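Trovus Support
Ticket: Refund shown as "sent" but never arrived, store says bag return not scanned
Status: Reopened
Product: Trovus Shopper account, linked store Broncombe
Opened: May 8, 2023

Original message

I returned a lamp and two sets of napkins to the Broncombe store and was told the refund would post to my card through Trovus within 30 minutes. Your app says "Refund sent." My bank says it has nothing, pending or otherwise. I have been told twice now to wait, and I would like somebody to tell me what we're waiting for.

Please don't send me the article about clearing the cache. I have read it. I don't believe the cache on my phone has any influence over my bank.

Log

Entry 1. Got an automatic reply with the cache article. Cleared the cache anyway so that it couldn't be held against me. Signed out, signed in. Status still "Refund sent."

Entry 2. Support asked for the last four digits of the card and the app version. Supplied both. Support then said the refund had gone to "the original payment method" and that banks can be slow. I called the bank. The person there looked for anything from Trovus, Broncombe or Foulkes (Foulkes is the name printed at the bottom of the receipt, I assume they handle the card side) and found the purchase and nothing after it.

Entry 3. Support says the purchase was made with store credit. It was not. The purchase is on my card statement, under Foulkes, for the full amount. I sent a copy of the statement line. The reply thanked me for my patience, which I hadn't offered.

Entry 4. Found something myself. In the app, under Wallet, there is a Prundby balance with 13 dollars in it that I don't remember putting there. Prundby is apparently the rewards program Broncombe used to run. Tapping it gives "Balance unavailable, try later." I have tried later. My theory is that the refund was aimed at this old Prundby wallet and got stuck, and that "sent" means only that your side let go of it. I'd be happy to be wrong, but I want to hear why.

Entry 5. Support says Prundby wallets were closed last September and can't receive money. I asked how a closed wallet can show a balance. Was told this is a "display item." I asked whether "Refund sent" might also be a display item. No answer to that one yet.

Entry 6. Uninstalled and reinstalled as asked. The Prundby balance is gone from the Wallet screen. So is the purchase, and so is the return. I had screenshots from before, luckily. The order history now claims to cover the last 365 days and shows a single pair of oven mitts.

Entry 7. New request from support: the store can't match my return to a scan, so could I describe the packaging. I don't see how a bag will settle where the money went, given that your own app said the refund was sent, but fine. White paper bag, white handles. The receipt number and the screenshots are in the same upload.
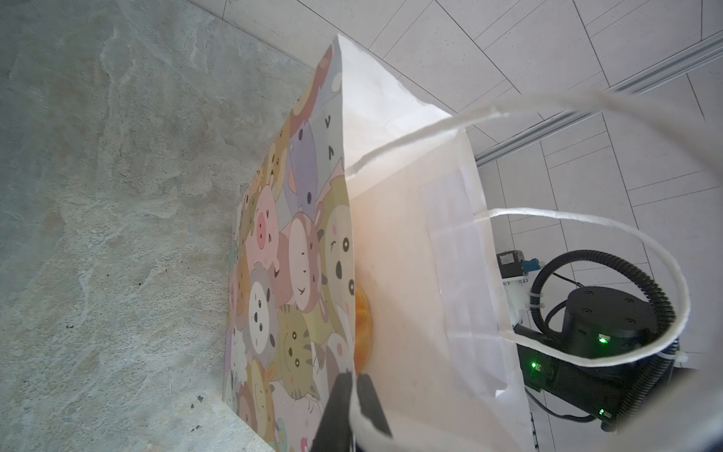
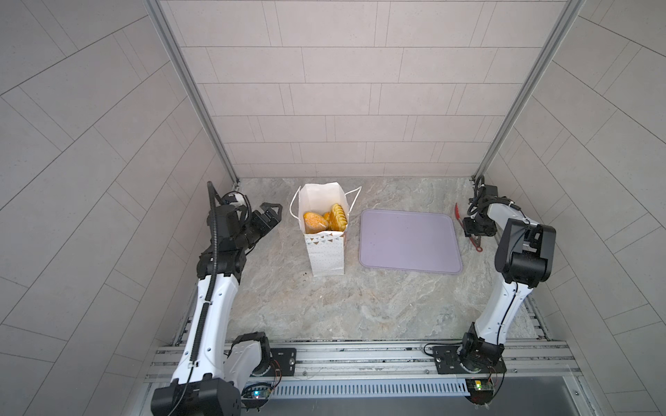 Reply from Samer Karaki

I've gone through the whole ticket, and the screenshots help a lot more than the app does at the moment. The status "Refund sent" is set when we pass the request along. It doesn't confirm that the card processor accepted it, so you read that part correctly.

The order shows two payment tokens, your card and an old Prundby one. The refund request used the Prundby token and was rejected on the other end. The rejection never made it back to your status line. I can't tell you yet how many orders are affected, and the limit for a manual refund on my side is 1,000 dollars, so yours is well within it. I have sent it to the card and attached the reference number to this ticket. Please give that number to your bank, and don't reinstall the app again until I've restored your order history.

Customer response

Reference received. I will mark this solved when the money is on my statement and not before. Please turn off the automatic closing on this ticket in the meantime.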